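How Does a Magazine Get Made?

By Veerle Vandenberghe

14 shares | 11 comments

Have you ever picked up a magazine at the dentist's office and wondered where it came from? I don't mean the rack by the door. I mean before that, when all those pages about root beer or pancakes or goats were still just an idea in somebody's head!

Let's pretend we are making a magazine about drinks (the kid kind - lemonade, cocoa, ginger ale and so on). We'll call it Flarar, which is a nice silly name and looks good in big letters.

The first thing we need is an editor. An editor is a bit like the captain of a kickball team, deciding who does what. My old boss, Luuk Van der Linden, was the editor of a little food magazine in Kotcombe, and he began every issue with a big sheet of paper covered in empty boxes. Each box was a page. By lunchtime he had scribbled something in every one of them, and by the next morning he had crossed half of it out.

Next come the writers. One might visit a soda maker and ask how the bubbles get in. Another might taste lemonades and tell you which was too sour. They have to write down what people say very carefully, and then a fact checker calls up and makes sure it's all true.

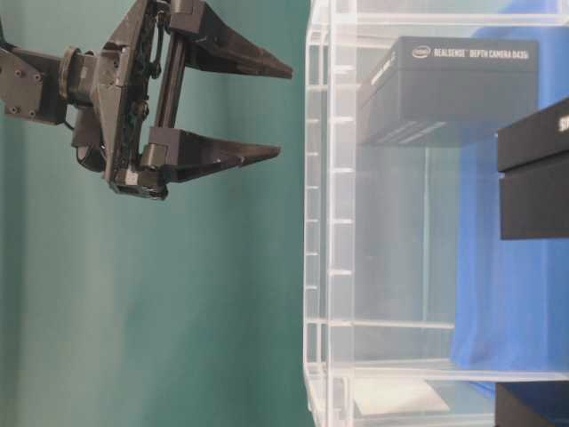
A black gripper with two long fingers, against a teal-green background.

After that, the designer fits the words and pictures together on the page, a lot like doing a jigsaw puzzle where you're allowed to trim the pieces. If a story is too long, the poor writer has to make it shorter (I have cried over this, just a little).

Then it's off to the printer! Magazine pages are usually printed on great big sheets, with several pages on each side. The sheets are folded, put in order, stapled or glued along one edge, and trimmed neatly. Our food magazine once printed 1,399 copies of its April issue, and 783 of them went to subscribers - people who pay ahead of time so that each new issue comes right to their mailbox.

Would you like to try it at home? Fold two sheets of paper in half, tuck one inside the other, and you have eight pages to fill with anything you like. Don't forget to put your name on the front!

783 likes | Share this story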